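Drumby Asks: Does a "Quick Breakfast" Mix Save Anybody Any Time?

Consumer group finds little behind the clock on the box

FONTANA, April. Shoppers pay extra for pancake and omelet mixes that promise breakfast in two minutes. Drumby, a consumer group that tests kitchen claims, says the promise leaves out most of the morning.

The group timed 22 mixes sold in grocery stores, starting when the box was opened and stopping when the food reached a plate. Only 2 of them met the time printed on the front. Several makers start their clock once the pan is hot and the batter is mixed, a detail given in small type on the back or left out altogether.

Drumby also surveyed 3,000 shoppers. Of those, 93 said they had ever checked a mix against a kitchen timer. The rest took the box at its word, or didn't care, and the survey can't tell those two groups apart.
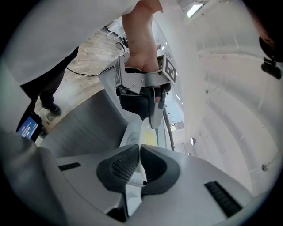
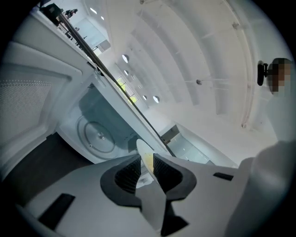
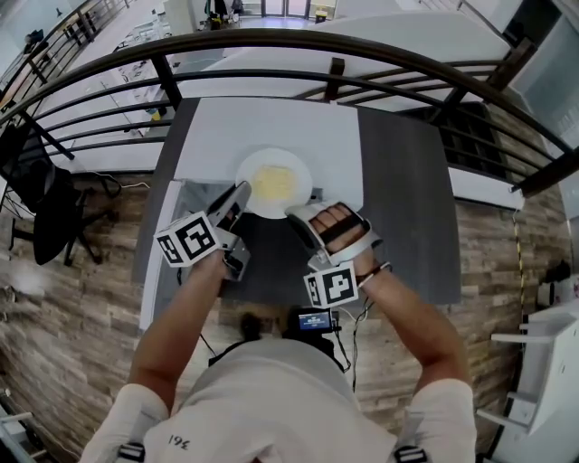 Last photo: a pale yellow item on a round white plate. Photos: Drumby

Konov, which sells one of the slower mixes, told the group that its time is "a serving idea." Drumby doesn't know what that means and has asked for a clearer answer. Zidum said it is reviewing its label, as it also said last spring.

The group is asking makers to print one number that covers mixing, heating and cooking. It does not expect them to rush. Until then, it suggests comparing the price per serving with flour, eggs and milk.

The full results table is free on request from the Drumby press desk, open Thursday until noon.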